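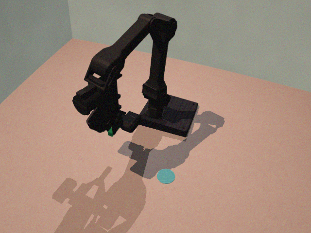
How a robot arm learns to move a cube

Pick up a rubber, carry it across your desk and put it down on a coin. It takes you a couple of seconds and you can do it while talking to someone. A robot arm can do the same job, but somebody has to work out every part of it first.

The children in the Tillby after-school robotics club spent the autumn term on this job. Their arm had to pick up a small green cube and put it on a round teal disc. They did all of it in a simulator, which is a computer program that copies how real things move. This page explains what they did and some of the words they used.

What is a simulator?

A simulator is a bit like a computer game, but it is very strict about the rules of the real world. Things fall when you let go of them. A heavy part takes more effort to lift than a light one. If the arm hits the table, it stops.

Many engineers test their ideas in a simulator before they try them on a real machine. Mistakes are cheap there. If you drive the arm into the table by accident, you press reset and everything goes back to where it was. The club's simulator is called Pendix. It runs on the ordinary computers in the school library.

The parts of the arm

You can learn the parts of a robot arm by thinking about your own.

The base is the part that sits on the table. It is like your feet and hips when you stand still.

The links are the stiff parts, like the bones in your upper arm and forearm. The arm in the club's project has one link that stands up from the base and another that slopes down from the top.

The joints are the places where it bends. Your shoulder, elbow and wrist are joints. Inside each robot joint there is a motor that turns it.

The gripper is the hand. It does not have five fingers and a palm like yours. It closes on an object from the sides and holds it.

Your brain moves all your joints together without you having to think about it. A robot needs a number for each joint, and the number tells the motor how far to turn. A turn of 90 degrees is a square corner, like the corner of a book. A small turn of 2 degrees is hard to see when you look at the joint itself, but at the far end of a long arm it can be enough to make the gripper miss.

Try this. Hold your arm out straight and move it a tiny bit at the shoulder. Look at how far your fingertips move. The longer the arm, the further the end of it travels.

Breaking the job into steps

The club leader, Hatsue Ebihara, started the project without any computers. She asked the children to write instructions for a friend wearing a blindfold. The friend had to move a cube from one spot to another. The first set of instructions said "get the cube and put it on the circle", and the friend just stood there. By the end of the hour the instructions were much longer.

This is the list the club ended up with for the robot:

1. Open the gripper.
2. Move the gripper until it is above the cube.
3. Go down.
4. Close the gripper.
5. Go up a little way.
6. Move across until the cube is above the disc.
7. Go down.
8. Open the gripper.
9. Go up and stop.

Step 5 was missing from the first version. Without it, the arm dragged the cube along the table and sometimes lost its grip.

Telling it where things are

The arm cannot follow step 2 unless it knows where "above the cube" is. In the simulator, every spot has a set of three numbers. One number says how far left or right, one says how far forwards or back, and one says how high up. They work like the squares on a map, with height added. These numbers are called coordinates.

Kenta Tsuchiya was in the group that wrote this part of the program. Their first program used the same coordinates every time. It worked well until the cube was put somewhere else. Then the arm went to the old place, closed its gripper on nothing, carried nothing over to the disc and opened up again. The arm had done what it was told.

So the group changed the program. Now it asks the simulator where the cube is before it moves, and it asks where the disc is too. Both of them can be put in a new place for every try.

Practising

A single try is called a run. One good run does not tell you very much, as it might have been luck. The club set the program to do 100 runs, with the cube and the disc in different places each time, and made a chart of the ones that went wrong. Most of the misses happened when the cube was very close to the base, where the arm had to fold up tightly to reach it.

In December they left it going for 1000 runs while they had their juice and biscuits. The simulator can be speeded up, so it did not take long. A real arm would have needed much more time, and someone would have had to put the cube back after each run.

Some words to know

Coordinates: numbers that say where something is.

Degree: a unit for measuring how far something turns.

Program: a list of instructions for a computer.

Target: the place you are trying to reach. In this project the target is the disc.

Try it yourself

You need a friend, a scarf for a blindfold, a small block and a circle of paper. Clear a table first. Your friend is the robot and may only do what you say. Choose your words before you start and write them down, for example "left one hand's width" or "close fingers". Swap over when the block is on the circle.

If that is too easy, move the paper circle and use the same instructions again without changing them.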